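Lindemann Herbal Preparations: Frequently Asked Questions

Reading time: 2 min

1. What forms do you supply?

Tinctures, dried-herb capsules and loose teas. Tinctures are sold in two bottle sizes. Capsules and teas are sold in one pack size each.

2. Who sets the formulas?

Nouhaila Tawfik, our head of formulation, signs off on every formula. The current list was last revised in February.

3. How do I read the batch code?

The first two digits give the production line and the rest is a running number. Batch 13-1036 was filled on line 13. Quote the full code when you contact us about a product.

4. How should products be stored?

Keep tinctures upright, out of direct light and below 77°F. Keep teas in the closed pouch. 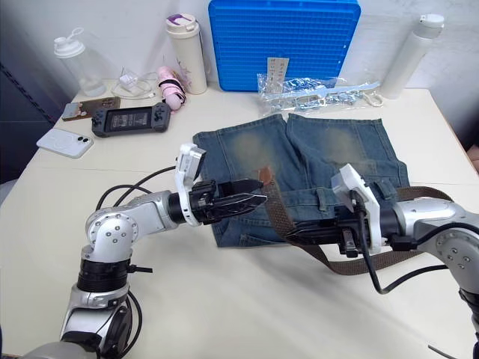
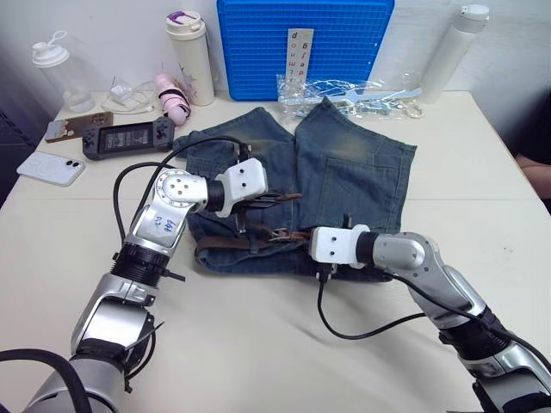
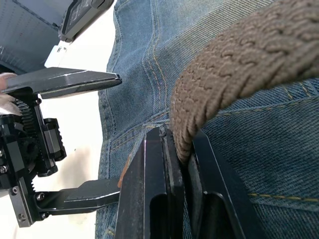

5. Do the tinctures contain alcohol?

Yes, except for the Zokinis range, which uses vegetable glycerin. The solvent is stated on the label under the herb name.

6. What is the shelf life?

Unopened tinctures: 18 months from filling. Teas and capsules: see the date on the base of the pack. Do not use any product past its date.

7. Can I take these with prescription medicine?

Ask your doctor or pharmacist first. Some herbs change how medicines are absorbed. We do not give individual medical advice by phone or email.

8. Where are orders shipped from?

Retail orders ship from our Stanutska warehouse. Practitioner orders go through Prerkis and need an account number. Orders received before 2 p.m. are packed the same working day.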